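A clear table and one glass bowl

My kitchen table used to be where things went to wait. Post, batteries, a jar of buttons, the instructions for a Kerkov blender I no longer own. We ate at one end of it with our elbows in, and I told visitors it was "lived in" (it was a tip).

Then in March I went to supper at Soledad Montoya's, and her table had nothing on it. Nothing! She put down a small glass bowl of almonds and I swear it looked like jewellery. I went home and cleared mine before I'd even taken my coat off.

I've been a bit of a bore about it ever since. My rule is that the table gets wiped down at 22 minutes past six, when the radio programme I like finishes, and after that it's allowed one thing. Usually a bowl. Glass is my favourite because you can see what's in it and nobody has to ask where the garlic went, and a small one can't turn into a dumping ground the way my big Omura fruit dish did. I paid 39 pounds for that dish and I found a tape measure in it, two dead pens and a satsuma of great age.

Pale tops are the ones to have, if you're choosing. My sister-in-law Yu-na Koo has a dark one and says she can never tell if it's clean until the sun comes in, and then she wishes she hadn't looked. On a pale grey or white you spot every speck straight away, and yes, that does mean you'll be forever going back with the cloth. I find I quite like it. Soledad says I need a hobby, but she started this.

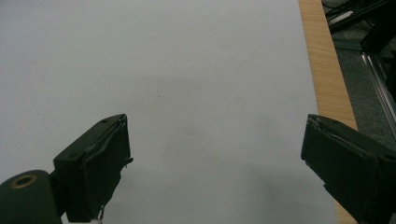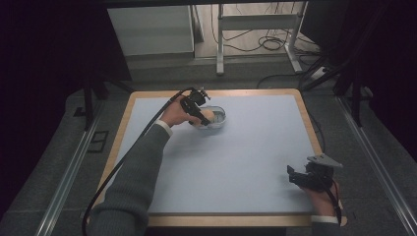

A pale surface shows the smallest speck; second picture, a small clear glass bowl on a blue-grey top with a light wooden edge.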